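Arnari Build Runner
Continuous integration for automation teams

Product overview

Arnari is a build and test server for teams who write software for machines, production lines and test benches. It takes the project from your repository, builds it, runs the tests you have defined and keeps the result together with the log. It works on your own hardware and does not need a connection to the internet after the installation.

Many build servers are made for web developers. They expect that every project can be built with one command on a clean Linux computer. In automation this is seldom the case. The engineering tool runs on Windows, it needs a license, and sometimes it asks a question in a window and waits for the answer. Arnari was made with these projects in mind.

How it works

The server part is called Arnari Core. It watches one or more repositories and starts a job when a new commit arrives, or at a fixed time, for example every Saturday at 6 a.m. The jobs are carried out by agents. An agent is a small service which you install on the computer where the engineering tool already is. One Core can manage up to 42 agents in the Standard edition.

Each job is described in a text file that lives in the same repository as the project. So when you go back to an older version of the project, you also get the build steps which belonged to it. The file can be written by hand or made with the Zendine editor, which is included in all editions.

If the engineering tool opens a window during the build, the agent can close it or choose an answer from a list that you prepared before. Windows that are not on the list stop the job, and a screenshot is saved with the log. We decided for this behavior after long discussions with our first customers – a stopped build is better than a wrong one.
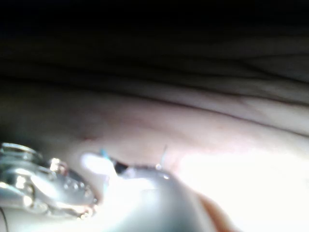
Soft surface with folds, close view.

Test stages

A job can have as many stages as you like. Most of our customers use 3: build, simulation and bench test. The stages run one after another, and a stage can wait for a person to approve it. The approval is stored with the name and the time, so you can find later who released a version to the machine.

For bench tests there is a reservation function. When two projects need the same bench, the second job waits in the queue and its owner receives a message. The queue can be sorted by hand by anyone with the role of planner.

Results are shown as a simple table and can be exported as CSV or PDF. The PDF template can be changed to carry your own logo and document number.

Editions

Bravo: 1 Core, up to 10 agents, e-mail support.
Standard: 1 Core, up to 42 agents, e-mail and telephone support.
Fitus: 2 Cores with automatic takeover, up to 100 agents, support also on Saturday.

All editions are sold with a license for one year. Updates are included during this time. When the license ends, you can still read all old logs and results, but no new jobs can be started.

System requirements

Core: Windows Server or Linux, 8 GB of memory, 100 GB of free disk space for logs.
Agent: Windows 10 or later, 2 GB of free memory. The agent must run under a user account that may open the engineering tool.
Repositories: Git and Subversion.

What is new in version 3

Version 3 was released in September. The log viewer is faster with long files, and the search now accepts more than one word. Agents can be updated from the Core, without logging in to each computer. Please note that job files from version 1 must be converted before the update. The converter is in the tools folder.

Trial and contact

The trial version has all functions of the Bravo edition and runs for 42 days. For questions about licenses please write to Fiorella Leone in sales. Technical questions before the purchase are answered by Marin Vasić, who also offers an online demonstration with your own project if you can send it to us in advance.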